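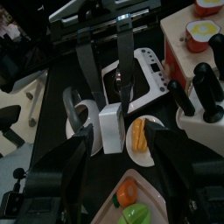

We had a fault on the two-arm cell at Pakcombe this week. Writing it up in a few posts in case anyone else runs a pair of arms over one table.

The task is the toy kitchen. One arm holds a part, the other clears up beside it. Stove, mug, plate, tray, knife block, all on one dark tabletop, so both grippers work close together.

On run 2701 the far arm closed on a small box and stopped. The near arm should have waited. It carried on towards the same spot and the two sets of fingers touched.

Contact was light. One fingertip pad was scuffed and the mug went over. No one was inside the line. Noemi Vitale hit the stop before the software did, and that is the part I don't like.

The log shows why. Each arm publishes its position to the other, and if the message is late the receiver keeps using the last one it had. The near arm was working from a position 94 milliseconds old -- and then the next message never came.

There was a timeout for this. It was set to 8 seconds. Someone put it that high in July to get past a slow start-up and it was never put back. That someone was me.

Torben Kuhlmann went through the wiring as well and found a loose connector on the Pelletier switch. So two faults: the cable dropped the messages and the timeout hid it.

What we changed. The connector is replaced and clamped. If either arm loses the other's position, both stop. The timeout now sits in the Toltar safety settings, where it needs 2 people to sign off a change.

We also cut the speed whenever both grippers are over the middle of the table. It makes a run slower -- I can live with that.

Still open: the Prulon force limit didn't trip. The contact may have been under the threshold, or the sensor may be reading low. Torben is putting a test weight on it tomorrow. Both arms stay off until he has a result.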